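From: Barry Gosling
To: gelstead-list
Subject: Re: [gelstead] Eskola reunion pressing, who's in?
Tuesday, 11:42 pm

> Just off the phone with the guy at Brandura. The reunion album is
> DONE, mastered, 13 tracks, and they're doing a run of 600 on
> vinyl for people who pay up front. $16 plus shipping. He says the
> old Uker demo goes on side B as a bonus and it sounds better than it
> ever did on tape. They need the money by the end of July. I've put
> down for four copies. Who else? If we get a bunch of orders from the
> list he'll knock something off the postage.

I'd like to be happy about this, and I did see Eskola nine times, so don't anybody tell me I don't care. But I have questions, and I'd want answers before I send another dime to Brandura.

First, done according to who? We were told the live record was done too. I paid for that one in advance, same as a lot of you, and what I got was a download code that didn't work and a sticker. The sticker was nice. When I wrote in, I got the same reply twice, with my name spelled two different ways.

Second, 13 tracks plus the whole Uker demo on one LP. I timed the demo tonight off my own tape and it runs just under 22 minutes. That's a full side by itself. So either there are 13 songs crammed onto side A, or the demo is getting chopped, or it's a double album for $16, and I don't believe that last one for a second. Which is it? Did you ask him?
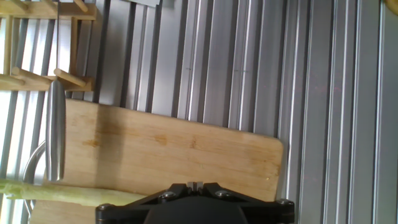
Cutting board on the ribbed steel, stains and all.

Third, who's playing on it? The announcement says "Eskola" and shows the old logo and that's all it says. The drummer sold his kit. I know that because I went to look at it. If it's the singer and three hired guys, fine, people do that, but put it on the sleeve and don't call it a reunion. I sat through one of those at the armory show and the bass player was reading the changes off a sheet of paper taped to his monitor. He was a perfectly good bass player. He'd have been in second grade when the first seven-inch came out.

And the demo sounding "better than it ever did on tape" worries me more than anything else you wrote. The thing was recorded in a basement with one mic hung off a pipe. It's supposed to sound like that. The last time somebody cleaned up a tape from that crowd, they took the hiss off and most of the cymbals went with it. I'd rather have a straight transfer with the dropout in the third song left in. If Brandura doesn't have a good copy, mine's in decent shape and I'd lend it, but I'd want to be in the room.

The number bugs me too. There are 259 addresses on this list, and maybe a third of those still open the mail. So who are the other copies for? Last time they said limited, there were boxes of them on the merch table a year later at half price, and the early buyers were the ones who'd paid full freight plus shipping.

I dug out what I wrote for the Gelstead zine page after the armory show, in case anyone wants to see I've been saying this for a while. It's pasted in below.
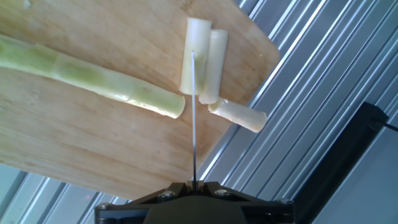 2 min read

Reunion sets are getting longer and the songs are getting slower. Eskola opened with two new ones nobody had asked for, and the room went to the bar. Then they did "Freight Yard" and it came back. For those three minutes I'd have forgiven them the ticket price. After that there was a speech, and a cover, and another speech. I left during the encore to beat the parking garage and I could still hear the guitar from the second level, and it was out of tune.

I'd stand by all of that, except it may have been the third level.

So put me down as a no for now. If the Brandura guy will post a track list with running times, and say in writing who played what and what happens to our money if the plant is late, I'll think about it again. I'd take one copy. Four seems like a lot, even for you.

Also, does anyone have the insert from the first Uker seven-inch? Mine got damp. A scan would do.

Barry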